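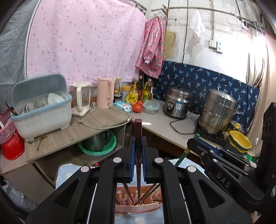

Virnton to Change How Write-In Votes Are Counted

Voters in Virnton will use a redesigned ballot at the next municipal election, and write-in votes will be counted under a new rule that the town council adopted on a 5-2 vote.

Under the current procedure, every name written on a ballot is transcribed and tallied by hand, whether or not the person has agreed to run. The new ordinance limits the count to candidates who file a one-page declaration with the town clerk no later than 13 days before the election. Names of undeclared persons will be recorded in a single line of the canvass report and will not be listed individually. 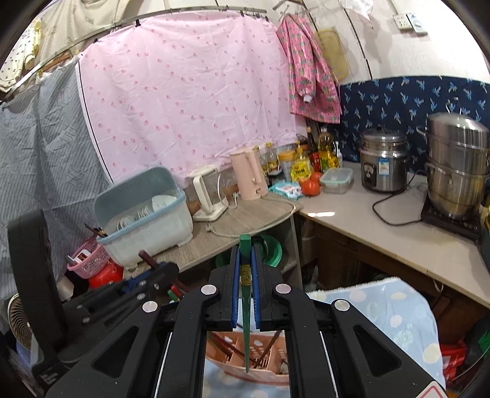

By Kyung-hwa Bae
Local Government

The change follows a review of the last general election, in which 1,246 ballots were cast for the three open council seats. Of those, 373 carried at least one write-in name. Hand transcription delayed certification past the deadline set in the town charter, and the clerk's office had to request an extension.

Town Clerk Teodoro Pacheco told the council that most of the delay came from spelling variants. Each variant had to be logged as a separate entry and then reviewed by two election officers before it could be combined with others.

"The declaration gives us a fixed list to match against," Pacheco said. "A misspelled name will still count if the officers agree on which declared candidate the voter meant."

Filing a declaration carries no fee. A write-in candidate must be a registered voter in the town and must submit the signatures of 50 other registered voters. The signature requirement was the main point of dispute. Council member Dong-geon Kang moved to strike it, arguing that it brings write-in candidacy too close to the ordinary nomination process. The motion failed 4-3. Kang then voted against the full ordinance, as did Na-rae Yeon.

Yeon said the existing rule let residents register dissatisfaction with an uncontested race in a form that appeared in the public record. "If one name is printed and the voter does not want that person, the written line is the only other choice on the page," she said. She asked whether a "none of these candidates" option could be added. The town attorney advised that it would require a charter amendment, and no motion was made.

The ballot itself will also change. The write-in line moves from the foot of each contest to directly below the last printed name, and the oval beside it will be the same size as the others. A vote will be counted when the name is written and the oval is left blank, provided the voter has not marked more choices than there are seats.

The ordinance does not apply to school district contests, which are administered by the county. Declaration forms will be available from the clerk's office in July.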